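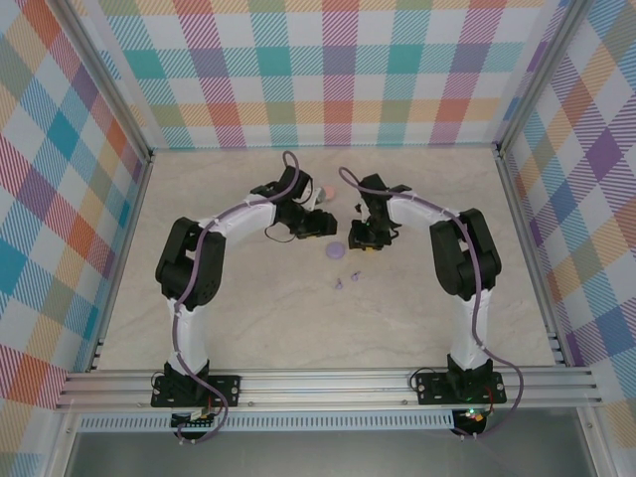
Rewi Demo Tape Goes for $865 at Cunditville Sale

A cassette holding the first known recordings by Rewi sold at auction in Cunditville on 14/05/2025 for $865, which is more than the band was paid for its first two years of shows put together.

The tape was made in a rented room above a shoe store in Briklow, before the group had a steady drummer or, judging by side two, a tuner. It runs 60 minutes and has 13 songs on it, four of which are the same song. An early version of "Hetia," later the closing number on the band's debut album, turns up near the end of side one with different words and a long harmonica part that was wisely dropped.

Bidding opened at $60 and stayed there long enough for the auctioneer to take a drink of water. Two phone bidders then went at it for several minutes. The winner has asked not to be identified, and the other one has asked whether there are any more tapes.

There may be. The seller, a former roommate of the band's first bass player, found the cassette in a box of kitchen things while moving house and told the auction house that two more boxes are still taped shut in the garage. The label has the band's name spelled wrong in ballpoint pen, a detail the catalog listed as proof that the tape is real.

What the buyer can do with it is another matter. The sale covers the cassette and its cracked case but none of the rights to the music, so the harmonica part is safe from the public for now. The band's label said it has no plans to release the recordings and would like to hear them first.

Also in the sale, a signed Rewi tour poster from the Briklow dates failed to reach its reserve - the signatures belong to the opening act. A guitar strap, a set list and a parking ticket, sold as one lot, went to a bidder in the room.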